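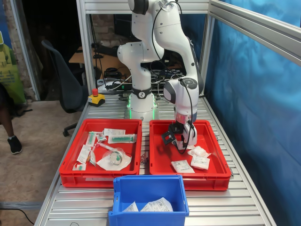

4. Sorting Sterile Supplies into Trays

This section covers unpacking mixed single-use supplies and setting them out in the Plotholm red trays and blue bin. Read Section 3 (Cleaning the Trays) first. Trays must be clean and fully dry before any wrapped item goes in.

4.1 Placing the trays

1. Set the two red trays side by side on the bench, long edges parallel.
2. Turn each tray so that the handle cutout is on the front wall.
3. Put the blue bin in front of the trays with its open lip where you can reach it.
4. Leave 8 inches of clear bench on the left for the delivery carton.

Note: The bench profiles have gaps between the slats. Small sachets can slip into them, so open the carton over a tray.

4.2 Filling the left tray (unsorted)

1. Empty one carton into the left tray. Mixed syringes, paper packets and bagged devices can lie together at this stage.
2. Spread the items by hand until no package is folded under another.
3. Turn printed labels face up where you can.
4. Do not fill above the raised edge. If the carton holds more than 30 pieces, empty it in two batches.

Caution: Do not press down on syringe packages. A bent plunger can split the seal from the inside – the damage may be hard to see.

4.3 Moving items to the right tray (checked)

1. Pick up one package at a time by its edge or corner.
2. Look for tears, open seams, stains and crushed corners.
3. Read the expiration date. Items that expire within the month go back to the carton.
4. Place accepted sachets, packets and soft goods flat in the right tray, with space between them.

Note: Soft bundles in clear plastic take up more room than they seem to need. Put them toward the back.

4.4 Using the blue bin

The blue bin is for paper packets that need a second look, such as those with a faint lot number. Lay them flat. Have a second person check the bin before the trays are moved.

Caution: Never return an item from the blue bin to the right tray without initials on the check sheet (form 1157).

4.5 Lifting the trays

Hold the tray at both ends and keep it level. The front cutout is for sliding the tray toward you and is not meant to carry a full load.

Replacement trays: order part 288 from Gamach, attention Yolanda Montes.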